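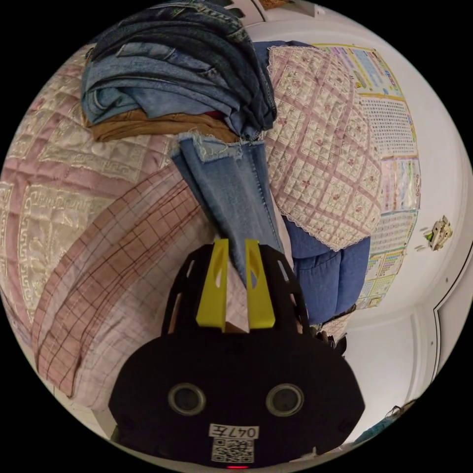 June, second night in Flondodbridge

Slept badly. The room is over the kitchen and the exhaust fan runs until 2. I got up at six anyway and sat on the back steps with coffee until the light came over the grain elevator. No wind. Cool enough for a jacket.

The reason for the trip is the land, so I will put that down first. I met Danilo Ignacio at the county office when it opened. He had the plat maps out already. Dad's parcel is 35 acres, which matches what Mom always said, but the east line does not run where we thought it did. We always took the creek as the line. The survey puts it on our side of the creek by 200 feet, so the cottonwoods belong to the neighbor and probably always have. I built a fort in those trees when I was nine. I asked Danilo to check it again and he did, and it came out the same.

The back taxes are $1,350. I had expected more. I wrote a check at the window and the clerk stamped the receipt and stapled it to a second receipt that said the same thing. I have both in the blue folder.

After that we drove out to look at the place. Danilo followed in his own truck because he had to be in Molevon by noon. The lane is worse than last year. There is a washout by the second culvert deep enough to lose a tire in, and I had to put two wheels up on the grass. The house is still standing. The porch roof has come down on the north side and something has been living in the pantry. I did not go upstairs. The pump handle moved but nothing came up.

The pasture looks good, better than it did when we had cattle on it. Brome mostly, some clover, thistle along the fence. The man who has been cutting hay wants to go on cutting it and will pay by the bale. He would like a three-year agreement. I said I would have to talk to Ruth, and I will, but I think we should do it. Selling now, with the line question just come up, would only bring the price down.

Ate lunch in the car. Cheese sandwich and an apple, and the last of the pretzels.

Drove the long way back through Tamura to see the church. It has been painted and the sign is new. The cemetery was mowed. I found Grandpa and Grandma without any trouble but it took a while to find Uncle Walt, who is down by the road with his first wife's people. I had forgotten that. I pulled the weeds away from all three stones and stood there for a time. A killdeer was making a fuss over by the fence, so I stayed off that side.

Stopped for gas. The station sells bait now and not much else. I bought a postcard of the Fendutura dam for the kids, though I never did get over there to see it and will not have time tomorrow.

Back at four. Lay down with my shoes on and slept an hour. When I woke up I did not know what town I was in.

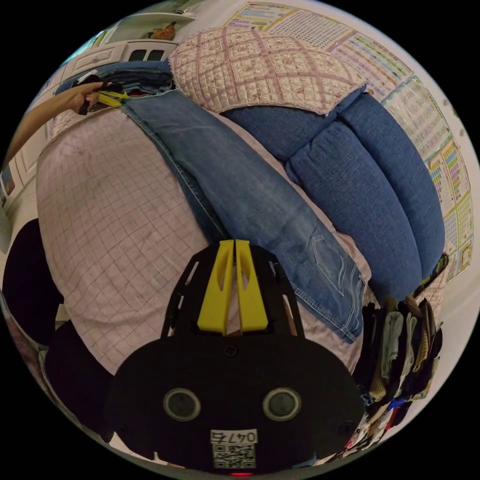

The gripper with the bed beyond it.

Called Ruth at seven. She took the news about the creek better than I did. She says Dad knew. According to her he told her once that the trees were on loan, and she thought he was talking about religion. She is in favor of the hay agreement but wants two years instead of three, and she wants it in writing that he fixes the washout. That seems fair to me. I will call him in the morning before I leave.

We also talked about the house. Ruth wants it pulled down before somebody gets hurt in it. I said let's wait until fall. I don't have a good reason for waiting. She asked if I had gone upstairs and I said no, and she let it go.

Supper was the meatloaf at the place across the street. The mashed potatoes were real. The waitress asked whose girl I was and when I told her she said she had gone to school with my cousin Dale and he owed her for a bicycle. I left a decent tip.

To do tomorrow: call about the hay. Get a copy of the survey with the seal on it, since the one I have is only a printout. Drop the key for the machine shed with Danilo. Check the oil before the drive. Ask Mom what became of the deed box, because Ruth doesn't have it and neither do I.

The fan downstairs has started up again. I have moved the pillow to the other end.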